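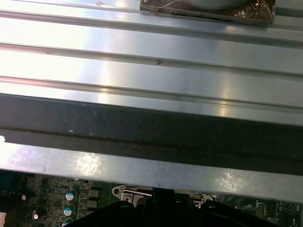 Skallero 356 Ribbed Shelf Liner

Item no. 3208
In stock, ships from our Dorkden shop

I'll tell you why I started carrying this one. I had wire shelves in my own pantry for years, and every bottle of vinegar leaned like it was on a boat. Spice jars tipped over if you closed the door too hard. I tried cardboard (don't), I tried placemats cut down with kitchen scissors (also don't), and then I ordered a roll of the Skallero and did the whole pantry in one evening with a podcast on. I've been a bit of a pest about it ever since!

It's a clear, firm plastic liner with low ribs on one side. Ribs up if you're storing produce or anything that likes a little air under it, ribs down if you want a smooth top for small jars. I keep mine smooth side up everywhere except under the onions.

What you get

One roll, 5 yards long
Width: trim to fit
Color: clear
Adhesive: none, it just lies there
Care: dish soap and a sponge, dry flat

Cutting it

Regular scissors are fine. The ribs make a handy guide if you're cutting along them, and going across them I'd draw a line with a marker first, because my freehand cuts come out looking like a coastline. Leave it unrolled on the floor overnight with a few books on the corners. It wants to curl when it's fresh out of the wrapper, and it's so much easier to measure once it has calmed down.

Please don't put it in the oven drawer or anywhere near a burner. Bathroom cabinets, linen closets, the cupboard under the sink, all good.

Skallero or Vuralum?

I get this one a lot. The Vuralum liner is softer and grippier, and I like it for drawers, where you want the forks to stay put. On wire shelving it sags between the wires after a while and you're back to leaning bottles. So: Vuralum for drawers, Skallero for shelves. If you've got the deep Lachance pull-outs, either will do, but measure the inside of the tray and not the front, which is wider than you'd think (ask me how I know).

Shipping and returns

Orders go out within 5 working days, usually sooner. It ships in a long tube, so if your mailbox is small it may get left at the door. Unopened rolls can come back for a full refund. Once you've cut it it's yours, I'm afraid, so measure twice!

We were out of these for most of September, but there's a good stack on the shelf again.

Page updated 2023-12-19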